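4. Installing the memory modules

The Oneck board has four memory slots. The pair nearest the processor is channel A, the other pair channel B. If you are fitting two modules, put one in the outer slot of each channel. A single module goes in the outer slot of channel A.

Caution: Switch off the power supply and pull the cord from the wall before you start. Wait until the standby light on the board has gone out.

1. Lay the case on its side and remove the side panel.

2. Touch a bare metal part of the case. Do this again if you leave the work area and come back.

3. Open the clips at both ends of the slot. Older Oneck boards have a clip at one end only - the other end is fixed.

4. Hold the module by its edges and line up the notch with the key in the slot. If they do not line up, turn the module around. Do not force it.

5. Press down on both ends until the clips snap shut.

6. Refit the side panel, connect the power cord and turn the computer on.

7. Press F2 at the logo screen to open the setup program. Check the total under Main > System Memory.

Note: On a 32-bit system, part of the installed memory may not be available to Windows even though the setup program shows all of it.

If the computer beeps and does not start, turn it off, unplug it and reseat both modules. Modules of different speeds will run at the speed of the slower one. Porkisley modules with the tall heat spreader do not fit under the Altside cooler. Turn the cooler fan to the rear side or use the low version.

Boards with firmware older than release 9 may show 8 GB as 4 GB. Update the firmware before you return any parts.

Section revised 29 May 2013, K. Hosseinzadeh
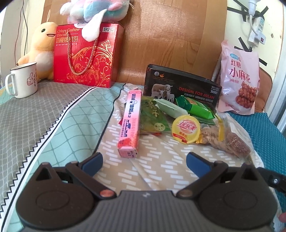

5. Connecting the front panel cables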